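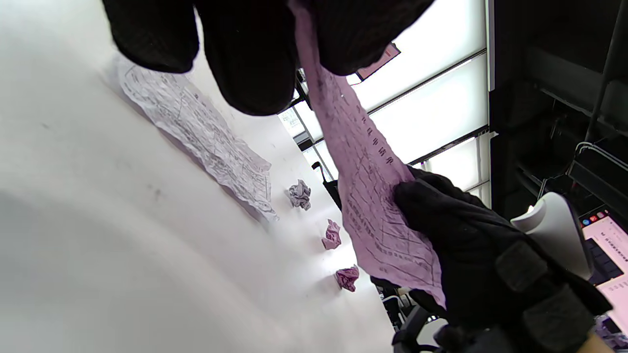 Figure 1. Both gloves on a pink printed strip, with a flattened sheet and three crumpled balls on the table.

2. Setup and upkeep of the Walus cell

The Walus cell is meant to take crumpled paper, open it up and lay it flat so it can be read. It has one arm, a two-finger gripper from Stesport, a wrist camera and a white table. Our task for the semester was to get the cell back into a state where its results could be trusted. We were not asked to improve the method, and after reading last year's report we had doubts about whether there was a method to improve.

That report gives a success rate but never says what counts as flat. We found three definitions in the lab notebook, and one of them was "looks ok." We threw out the old rate and started over with the hardware.

2.1 Wrist camera

The camera bracket is a Lanz clamp with two screws. The setup sheet says to calibrate once per semester. We calibrated on a Tuesday morning, ran the arm until lunch and calibrated again, and the offset had moved by 4 mm. On paper this thin that is the difference between pinching an edge and pinching air. The screws had no washers. We added lock washers, marked the bracket position with paint pen, and the afternoon check agreed with the morning one for the rest of the week. One week is a short test and we would not call the problem solved.

2.2 Fingers and pads

The manual gives the pads a life of 1,000 cycles. The counter in Clulik read 1,952 when we took over, and the pads on the gripper were shiny and hard at the tips. We can't say whether they were the original pair. Somebody may have replaced them and not reset the counter, or reset the counter and not replaced them. We changed both pads, set the counter to zero and taped a log sheet to the controller.

New pads alone made the grip worse at first. They are thicker, so the closing force was too high and thin paper tore along the creases. We lowered the force in small steps until a narrow strip could be pulled tight without tearing. The value is in Appendix B, and it should be checked again whenever pads are changed. We would not copy it to another gripper.

2.3 Table and lighting

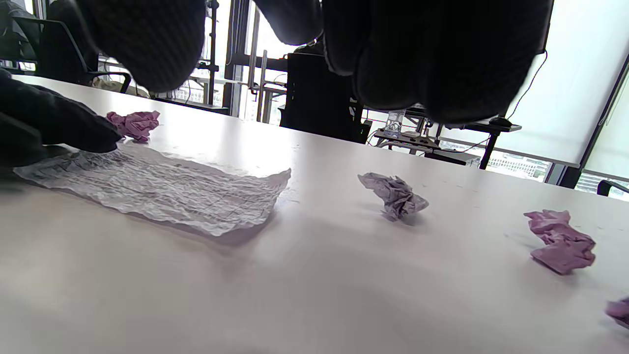
Finding the paper gave us more trouble than picking it up. The detector from last year looks for a color difference against the table, and its authors tested it on colored paper. Pink and lavender balls stand out well enough. The flattened white sheet beside them is another matter, being white on white, and what separates it from the tabletop is mainly the soft gray shadow along its lower edge and the creases all over it. With daylight coming in through the windows behind the table, that shadow depends on the weather. We tried the detector with the blinds at different heights and got different outlines for the same sheet each time.

Our advisor, Beat Ortner, suggested a dark mat. It would probably fix the detector, but all the earlier data was recorded on the white surface and would no longer match. We left the table as it was and wrote down the blind position for every run. We are not fully happy with that choice.

2.4 Hand demonstrations

Clulik also holds 1,292 recorded demonstrations of people opening and flattening paper by hand. We had hoped to use them as a reference for the arm. A person with gloves on uses both hands, one to hold and one to pull, or presses with several fingers at once. The Walus arm has one gripper. We could not find any place in last year's work where this difference is discussed, and we doubt that the demonstrations carry over as easily as the project page suggests.

2.5 Routine we left behind

Before each session: wipe the table, check the paint marks on the bracket, look at the pads, note the blinds.
Every week: recalibrate the camera and write the offset down even if it is zero.
At pad change: reset the counter, redo the force test, sign the log.

The April runs in Section 3 all follow this routine. Runs from before April do not, and we left them out of the tables.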